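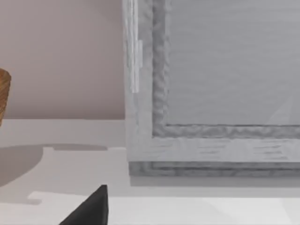 *Hellgraue Schrankfront mit Rahmen und dunklerer Zierleiste (Rendering)*

Tibor Szekeres kommt zu spät, und zwar mit Lehm bis zu den Knien. „Wir haben heute früh noch den zweiten Pfahl nachgezogen“, ruft er mir über den Parkplatz zu, und ich denke mir: na gut, dann eben Kaffee im Stehen! Szekeres leitet bei Modmont die Hangsicherung oberhalb der Wisden, und ich wollte endlich wissen, warum da seit Januar gebohrt wird.

„Der Hang kriecht“, sagt er. „Langsam, aber er kriecht. Unter dem Lehm liegt eine weiche Schicht, und wenn da Wasser reinkommt, schiebt es die alte Stützmauer talwärts.“ Abreißen wollte er die Mauer nie (ich hatte gefragt, sie ist ja wirklich keine Schönheit). „Da hängt der Zufahrtsweg dran. Nehme ich die Mauer weg, habe ich den Weg im Bach.“

Also Mikropfähle, dazu Drainagebohrungen, vier Stück, schräg nach oben in den Hang. Die Berechnung stammt von Ngan-ling Tu, die ich später noch ans Telefon bekomme. Sie lacht, als ich die Pfähle „große Nägel“ nenne. „Nägel sind was anderes, die gibt es bei uns auch! Aber meinetwegen.“ Wichtiger ist ihr sowieso das Wasser. „Ohne Entwässerung kann Tibor bohren, so viel er will.“

Insgesamt kommen 749 Bohrmeter zusammen, verteilt auf zwei Bauabschnitte. Der erste ist fast durch, beim zweiten wird es eng, weil das Gerät kaum zwischen Mauer und Leitplanke passt. Ob ihn das nervös macht? „Nervös macht mich Tauwetter“, sagt Szekeres und schaut auf seine Stiefel.

Den Weg sperren sie nur tageweise, die Anwohner bekommen vorher einen Zettel. Dann klingelt sein Handy, die Mörtellieferung steht am falschen Tor, und weg ist er. Den Kaffee hat er mitgenommen, meinen Kugelschreiber leider auch.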